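Kuleck Soft Finger Kit review: sixteen days of picking up everything on my desk

Posted Jul 16, 2025
Filed under: Grippers and end tools

I have wanted a decent set of replacement fingers for my tabletop arm for longer than I care to admit, and if you've been reading along for a while you know I've been through printed ones, padded ones, and one sorry pair I made myself out of foam tape and hope. So when the Kuleck Soft Finger Kit came up for $284 with shipping included, I grumbled over the price for an evening, made a cup of tea, and ordered it. I bought it with my own money, by the way, and the folks at Kuleck don't know I'm writing this.

My setup, for anyone new: I run a secondhand Tusteo arm that was black and glossy once and has lived a full life before me. It's bolted to the back of a white table in my spare room, and I use it for little sorting and tidying jobs that I could do by hand in a minute but would much rather spend a weekend teaching a machine to do. I know plenty of you are the same, because you write and tell me so (please keep doing that!).

What comes in the box

You get two molded fingers, a mounting plate, a small bracket for a wrist camera, a bag of screws and a hex key. The printed guide is short and friendly and covers the Tusteo mount on one page. There's a longer guide on their site with settings for grip force, and I'd read that before you touch anything. I didn't, and I spent my first evening wondering why the fingers kept squeezing a roll of tape into an egg shape.

Putting it on

The plate went on without any trouble. The fingers took me longer, mostly because one of the screw holes wanted a little persuading and I'm careful about forcing things that cost this much. Start all the screws loosely before you tighten any of them and you'll have an easier time than I did. After that you run the open and close routine, tell the software where fully open is, and you're ready to go. The camera bracket is my favorite small thing in the whole kit. My old one used to creep downward over an afternoon until I was looking mostly at knuckles, and this one has stayed exactly where I put it.

How they grip

I'll start with the nice part, and it really is nice. The fingers have a scooped inner face with a bit of give to it, and on anything rounded they settle in beautifully. Marker pens, a tennis ball, a spice jar, a rolled-up pair of socks: all fine, and most of them on the first try. They're quiet too. My old hard fingers used to clack together when they missed, and I'd hear it from the kitchen and know things were going badly. I don't miss that sound one bit.

Flat things are a different story. A playing card is hopeless, as you'd expect, but I also had trouble with a thin notebook and with a wooden ruler, where the tips kept sliding over the top. The tips taper, so there's only a little rubbery surface to work with down at table height, and you have to bring the arm in lower than feels comfortable. I got the notebook eventually by hanging it over the table edge, and I'm not sure that counts.

The stapler

Everyone asks about the stapler. It has been my standard test object for every gripper I've reviewed here, going back to the old Prosser claw, and I keep using it because it's such an awkward customer. It's long, it's narrow at the bottom and bulky on top, the cover moves when you'd like it not to, and it's heavier than it looks. If you grab it in the wrong place, it swings around like a gate.

With the Kuleck fingers I ran it in sets of five pickups, changing the angle each time, and four good lifts became the usual result for a set. The Prosser never came close to that. Coming in at the back end works best for me, with the fingers well open and low to the table before they close. If I let the arm come in too high, the fingers push on the cover before they've got hold of the base, and then the whole thing skates away across the table.
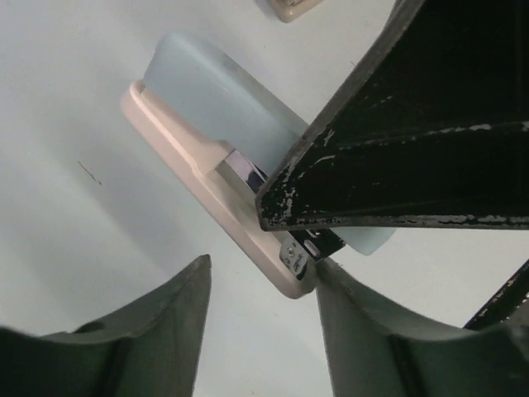
Fingers open around the rear end of the stapler, as seen from the wrist camera.

You do need to slow the last stretch of the approach way down. At the default speed I kept nudging things out of position, and once I'd set it to a crawl the misses dropped off right away. I wish the guide said so on the first page.

A few grumbles

The fingers pick up lint. Mine needed a wipe with a damp cloth every couple of days, and if you have a cat you'll be doing it more often than that. Spare fingers are only sold in pairs, a bit of a shame if you chew up just the one. And the software still forgets my open position whenever I unplug the arm, so I've taped a note with the settings to the wall.

I also looked at the Gudbridge set before buying. It's cheaper and the fingers are stiffer, and if you mostly handle boxes and blocks I think you'd be perfectly happy with it. For a jumble of household odds and ends I'd still go with the softer ones.

Would I buy it again?

Yes, I would, though I'd wait for a sale if you can stand to. The kit has made my evenings with the arm a good deal more pleasant. I give it 4 out of 5. Next up I'm going to try it on laundry, starting with washcloths, and I'll post how that goes later in July.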